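Buying Vegetables by the Basket

I stopped using a cart for produce in August. I had thrown out a bag of slimy spinach and most of a cabbage in the same week, and I was annoyed enough to change something. The change was small. I walk to the store, I take one basket, and I buy what fits in it without anything getting crushed. If the basket is full, I'm done.

A couple of people asked me about it after I mentioned it in the Clodow soup post, so I'm writing down how I do it. Most of it is ordinary. My grandmother shopped this way and would not have thought it needed a blog post.

The store

I go to Minja, on the corner past the old mill in Urport. The mill has 1811 carved over the door and it's the only landmark I can use when giving directions, because the store's own sign is small and faces the wrong way. According to my phone the walk there and back is 3000 steps, which is close enough that I can go twice a week and far enough that I don't want to carry a watermelon.

Minja sells vegetables loose out of wooden crates, the slatted kind, set at a slant so you can see what's in them. You pick what you want. There are bags on a roll if you want them, but I've mostly stopped using those except for green beans and loose mushrooms. The baskets are blue plastic with holes all over the sides. I like the holes. Dirt from the potatoes falls through and you can see what's at the bottom without digging.

The big supermarket out by the highway is cheaper for some things. Onions, for sure. But everything there comes in a bag of a set size, and the set size is more than I can eat. Two people live in my house and one of them doesn't like zucchini.

What goes in first

Heavy and hard goes in first. For me that means potatoes, then onions, then whatever root vegetable I'm getting that week. I put these in the middle of the basket and let them settle. If you pile them all at one end the basket tips when you pick it up, and then the tomatoes roll under the potatoes and you find out about it at home. 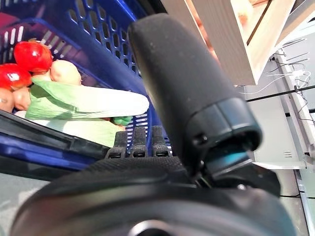

Cucumbers come next. I lay them lengthwise, along the bottom if there's room or along one side if there isn't. A cucumber looks tough but it bruises if a potato sits on it for the walk home, and the bruise turns soft in a day or two. Eggplant is the same and worse. I put eggplant against the side of the basket with nothing on top of it.

Tomatoes go in late. I used to put them on top of everything, which sounds right, but they roll. Now I leave a gap in a corner and set them there, with something long like a leek or a cucumber to keep them in place. I don't buy many. Tomatoes are the vegetable I most often buy too many of, in every season, and I finally admitted that two or three will do for the days between trips.

Leafy things go in last. Bok choy, chard, leeks with the green still on. I hold these by the white end when I pick them up. The leaves tear if you grab them and the torn places go brown first. They can stick out over the edge of the basket, that's fine. They weigh almost nothing and they cover the tomatoes.

How I pick

I don't have any special skill at this. I've read all the advice about thumping and smelling and looking at stems, and I use very little of it. Here's what I do use.

Potatoes: I take ones that are close to the same size, medium, because then they cook at the same speed. I skip anything green, anything with a cut, and anything that has started to sprout. I do look under the top layer. The ones on top have been in the light the longest.

Onions: dry skin, hard all the way around, no soft spot at the neck. I press the neck with my thumb. If it gives, I put it back. Red onions don't keep as long as yellow ones in my kitchen, so I buy them a few at a time and use them raw or pickled.

Cucumbers: firm at both ends. The ends go first. I like the pale ones better than the dark waxy ones because I don't have to peel them.

Bok choy: I look at the white part. It should be stiff and clean, and the cut end shouldn't be brown and dried out. The leaves can be a little limp. They come back if you stand the whole thing in a glass of water for an hour.

Tomatoes: heavy for the size, and some smell at the stem. In winter there's no smell and I buy them only for cooking, or I don't buy them.

If a crate is empty, I don't ask if there's more in the back. I used to. Now I take it as a sign to make something else. There's usually a good reason to change the plan anyway, like a crate that has just been filled with something nice. I came home with leeks once that way and made the leek and potato pie that I've now made more often than anything else on this blog.
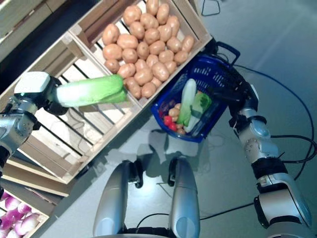 What it costs

My usual trip is $11. It goes up when I get asparagus or anything out of season, and it goes down in late summer when everything is cheap. I used to spend more than that on one big trip and throw part of it out, so I'm ahead, though I haven't kept careful records and I'm not going to start.

I did keep the receipts for one month to see what I was buying. Potatoes were on every single one. Cucumbers were on most. I had thought of myself as a person who eats a lot of carrots and there were carrots on one receipt.

Getting it home

I have a canvas bag with a flat bottom, a Nirkimel one that came from my sister-in-law. It's wide enough that I can move things over from the basket in the same order I put them in. The leaves come out first, though, so I set those on the counter next to the register, then the tomatoes, then I load the heavy things into the bag and put the rest back on top. It takes less than a minute. If there's a line behind me I do it on the bench outside.

I tried a backpack for a while. It's easier on the shoulders and terrible for the tomatoes. I also tried a folding crate, which holds everything nicely and bangs against your knee the whole way. The canvas bag is what I've settled on. I switch shoulders at the church.

Putting it away

Potatoes go in a wooden box on the floor of the hall closet. It's dark in there and cooler than the kitchen. I put the new ones at the bottom and the old ones on top, which means emptying the box first, and I don't always do it. I should.

Onions go in a bowl on the shelf, away from the potatoes. I kept them together for years and both of them spoiled faster. I'd heard they should be apart and figured it was one of those things people repeat, but when I moved the onions out, the potatoes stopped sprouting so fast. That's all the evidence I have.

Tomatoes stay on the counter, stem side down, on a plate. Not the fridge. If one is getting too ripe I eat it that day with salt.

Cucumbers go in the door of the fridge, where it's less cold. In the back of mine they freeze a little and turn to glass. My fridge is old and runs colder than the dial says, so yours may be different.

Bok choy and chard get wrapped in a damp dish towel and put in the drawer. I don't wash them until I use them. I've seen people wash and chop everything as soon as they get home and put it in containers, and I did that for a couple of weeks. It looked very good in the fridge. The cut vegetables went bad sooner and I was tired of washing containers.

What I cook from one basket

The first night is always the greens, since they won't wait. Bok choy cut in half the long way, put cut side down in a hot pan with oil, then a splash of water and a lid for a few minutes. Soy sauce at the end. Rice with it.

The second night is some kind of salad with the cucumber, tomatoes, and thin slices of red onion. I soak the onion in cold water first or it's all I taste until morning. If there are boiled potatoes left over from lunch they go in too, with mustard in the dressing.

After that it's potatoes and whatever is left. Hash, soup, or the pie. If there's an eggplant I roast it whole until it collapses, scrape out the inside, and mash it with garlic and lemon. That keeps in the fridge and gets eaten on toast.

By then it's time to go back to the store.

Questions from last time

Rosaire Sandhu wrote in to ask if this works for a bigger family. I don't know. I'd guess you'd need two baskets, or a second person carrying one, and you'd have to go more often than most people with kids have time for. If anybody does it with 5 or more in the house, leave a comment, I'd like to hear how.

Someone else asked about fruit. I buy fruit separately, on a different trip, at the stand by the bus station. Apples and pears are heavy and I'd rather give the basket to vegetables. Lemons I get at Minja and they go in my coat pocket after I've paid.

The leek and potato pie recipe is still in the archive under winter. I've changed the crust since I wrote it (less butter, a spoonful of yogurt) and I'll put the new version up when I've made it once more and measured things properly.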